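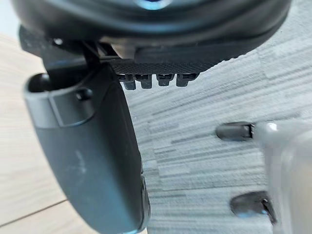 Evalik Floor Samples: Carpet Tile and Wood-Grain Boards

The gallery covers the two floor finishes used on the second level at Evalik, where a gray carpet tile meets a light beige wood-grain floor. It is kept for the people who order spare stock, clean the rooms or have to match a damaged piece. Entries are grouped by finish. Each has a short note on pattern, laying and care. Product names are the ones on the order sheets.

CARPET TILE

Birketti 43, gray streak
Horizontal streaks in lighter and darker gray. The pattern breaks into blocky rectangular patches where the stripes shift direction and shade. At room scale it looks like patchwork, and single tiles are hard to pick out.

Direction of lay
An arrow is printed on the back of every tile. Follow the arrows on the neighboring tiles when replacing one. A tile turned a quarter is easy to miss under ceiling light and shows up in the late afternoon, when the light comes in low.

Shade and batch
The present floor was laid from one batch. Spares from the second batch run slightly darker in the dark streaks. Use them under desks and cabinets first. Mixed batches in an open walkway can be seen from the door.

Fixing
Tackifier only, no permanent glue. Lift a tile from one corner with a flat scraper and work along the edge. If the backing stays down, stop and warm the area before pulling again.

Cutting
Cut from the back with a hooked blade and a steel rule. Leave the cut edge against the wall or under the trim, never against another tile. Factory edges only in the field.

Care
Vacuum along the streaks, then across. Spot clean with cold water and a white cloth, working from the outside of the spot toward the center. Colored cloths have left dye on the lighter streaks before.

Chair wear
Casters flatten the pile in front of a desk well before the rest of the room shows any change. Swap the worn tiles with those behind the cabinets once a year. December is the usual month, when the rooms are quiet.

WOOD-GRAIN FLOOR

Plalari 21, light beige
Subtle grain lines on a pale ground, little contrast from plank to plank. The joint between two planks reads as a thin darker line. Under strong side light the seams are easier to see than the grain.

Seams
Run a fingertip over the joint. It should be felt only faintly. A raised lip means moisture underneath or a plank pushed against a wall with no gap left. Check the nearest wall before lifting anything.

Expansion gap
Left on all four sides and covered by the skirting. Do not fill it with sealant. Two rooms at the north end had the gap filled during painting and the planks lifted at the seams by the following summer.

Plank stagger
End joints on neighboring rows are offset by a third of a plank or more. When a row is relaid, keep the offcut from the last plank to start the next row, if it is long enough.

Care
Dry mop, then a damp mop that has been wrung out hard. No steam. No wax either — it builds up along the seams and turns gray.

Scratches
Light scratches across the grain can be toned down with the beige repair stick in the stock room. Along the grain they are best left alone. Deep ones need a new plank.

Furniture feet
Felt pads under anything that stands on the wood-grain floor. Pads that have picked up grit do more harm than bare feet on the furniture, so turn the chairs over now and then and look.

WHERE THE TWO MEET

Change of finish
Gray on one side, beige on the other. The two colors are far enough apart that the change of surface is plain to anyone pushing a cart, even in poor light.

Height
The carpet tile sits a little higher once the pile is counted. Level the subfloor on the wood-grain side before laying. A ramped strip was tried in one doorway and taken out again, as it rattled.

Dirt line
Fine dust gathers along the carpet edge first. Use the narrow nozzle there before the general vacuuming. If the edge tile starts to fray, replace the whole tile. Trimming the loose yarn only moves the problem along.

Matching on paper
Printed swatches are not reliable for the gray. The lighter streaks print too warm. Carry a real tile to the room and judge it flat on the floor, with the streaks running the same way as those around it.

STOCK

Carpet tile, first batch: 43 loose tiles, shelf by the service lift.
Carpet tile, second batch: 80, in sealed cartons.
Wood-grain planks: 21, stored flat. Do not stand them on end.
Skirting: almost 70 feet, in mixed lengths.

Orders for either finish go through Pathirana. Quote the finish name and number together; the number alone has been confused with a paint code. Allow the cartons to rest in the room overnight before opening.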